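4.2 Changes to the shelving task

Before the arm was installed at Grendside, mugs returned from glazing inspection were shelved by hand, 170 to a batch. Handling is now done by a gripper, and the operator's task has moved to setting out stock and clearing faults.
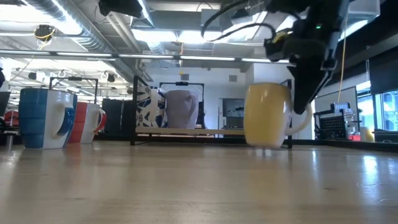
Page last modified: September, by H. Yagi

Figure 3. Shelving station at Grendside: a yellow mug held above the table (a); gripper fingers at the handle of a patterned cup (b); open gripper and mugs on a raised board (c).

Operators were interviewed by Landeg and Kabbaj. Of the 17 interviewed, most reported less strain in the wrist and more time spent watching. 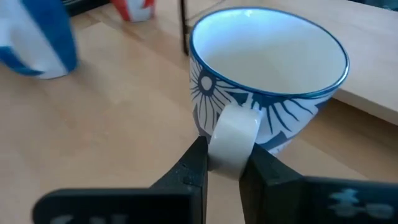 Intervention was rarely physical. Over 300 logged cycles, operators paused the arm chiefly to turn a handle towards it, a step absent from the original work instruction. Nagano and Aoki (Section 3) class this as hidden preparation.

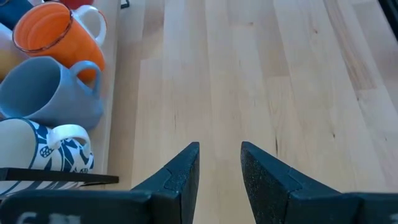 Pay grades were not revised to reflect it. At the Minami site the same duty is listed as a separate role with its own training.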